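How to look after loose memory modules on a workbench

If you have ever taken a computer apart on the kitchen table, you will know how quickly the little parts wander off. I did it for years, and I still have a drawer I am slightly afraid of. These days I have a proper bench in the back room at Ernham, and a few habits to go with it, so I thought I'd write them down for anybody who has bought an old machine and fancies putting more memory in it.

Clear a space first

Start with a flat, pale surface. Mine is a light beige top, and I wouldn't go back to a dark one, as a small black screw on a dark table is as good as lost. Push everything you aren't using towards the back. I like a second board behind the first, a little higher, where the bags, pouches and laptop can live, and the front is left for the job in hand. A small green circuit board shows up beautifully against beige, even with a black electric screwdriver lying beside it.
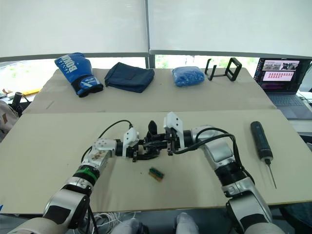
Handle the module by its edges

Switch the computer off at the wall, unplug it, and touch some bare metal on the case before you pick anything up (my old friend Themis Chrysikopoulos drummed this into me one wet February, and he was quite right). Hold the module by its short ends and keep your fingers off the gold strip. If you do touch it, don't panic! A wipe with a soft, dry, lint-free cloth will usually see to a fingerprint.

Lay it flat, with nothing on top of it, and leave a good hand's width clear all round. I used to prop mine up against the Skallari tin where I keep my screws, until the tin went over and took the lot with it. Flat is much better, and it doesn't matter a bit if the piece sits at an angle, so long as you can get at both ends without dragging it.

Keep tools and loose bits apart

Anything small and pointed wants its own patch of table, well away from the board.

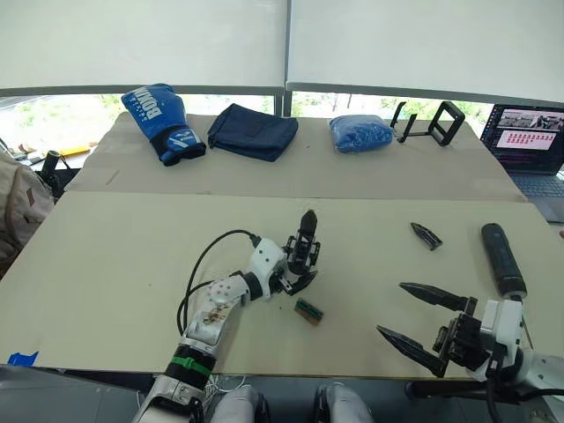

I give myself up to 75 minutes for a job like this, including tea, and that leaves plenty of time to put each tool back before reaching for the next one. Do check the notch on the module against the ridge in the slot before you press. It will only go in one way round, and if it won't go, lift it out and look again. Press evenly at both ends until the clips close.

Once the machine starts up and shows the new memory, put the old module in an anti-static bag and write the size on a label. Mine go in the Sasside box on the second shelf, next to the spare fans.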